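Working with the arm near walls, doors and fixed surfaces

Guidance for operators, Jolham site
Section 4 of the Dostier handbook for small robot work

Purpose

This page sets out how an arm is to be placed, checked and run when its task brings the gripper close to a part of the building. It applies to all staff and visitors who operate an arm in the Jolham rooms. It should be read together with Section 2 (stopping the arm) and Section 3 (work at a table). Where a task is covered by both this section and Section 3, the stricter rule is to be followed.

Before the arm is switched on

1. Choose a stretch of wall that is plain and in good condition. Pictures, hooks and notices within reach of the arm must be taken down.

2. Find out which way any nearby door opens. A door that could swing into the reach of the arm is to be secured, and a sign placed on the far side. Glass panels need particular care. The working area should be set so that no planned movement ends against glass.

3. Look for sockets and plugs low on the wall. A socket may stay in use during the session, but its cord must be led away along the floor and kept clear of the lowest point the gripper will reach.

4. Set out tripods and stands last. Legs should be fully spread and locked. They must not block the way to the stop button, and at least one route out of the room must remain free.

5. Check the cable that runs along the arm. It needs enough slack for the wrist to turn through its whole range, and no more. A loop that can catch on a door handle or hinge is to be tied back.

Setting the limits

Enter the position of the wall in the Ono control panel before any movement is made. The wall should be measured at two heights, as few walls are perfectly upright. The panel will ask for a clearance; the usual value at Jolham is 14 mm, and a smaller one may be used only where the task calls for contact.

Speed near the wall is held to the site's contact setting. Operators may lower it but may not raise it. If the Bartoš force limiter is fitted, confirm that its light is steady and that it has been tested in the current month.

Carrying out the task

Bring the arm towards the wall by hand guiding on the first pass, with a second person at the stop button. Repeat the same path under program control at the lowest speed. Full working speed is allowed after two clean passes.

During the work, one operator watches the gripper and the other watches the room. The two roles are not to be combined. Sunlight on a pale wall can make the distance between the fingers and the surface hard to judge by eye, and the reading on the panel should be trusted over the view from the chair. If the light changes a good deal during a session, pause and check the clearance again.

Stop the arm at once if a person comes through a door, if a cable pulls tight, or if a stand is knocked. The wall position must be entered afresh after any such event.
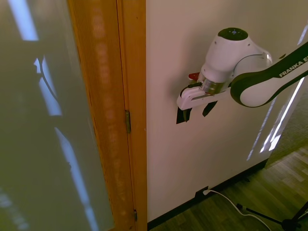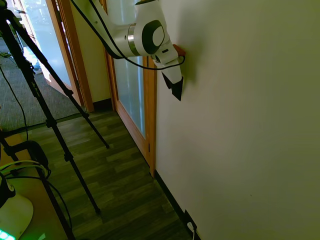

Arm and gripper close to the wall beside a wooden door frame, with a socket in use above the black skirting board.

After the session

Move the arm back to its rest position before anyone steps between it and the wall. Inspect the surface for marks and note them in the room log, together with the clearance used. Rooms are to be left with doors released and signs removed.

Records for wall work are kept under form 95, which is available from the Jolham office.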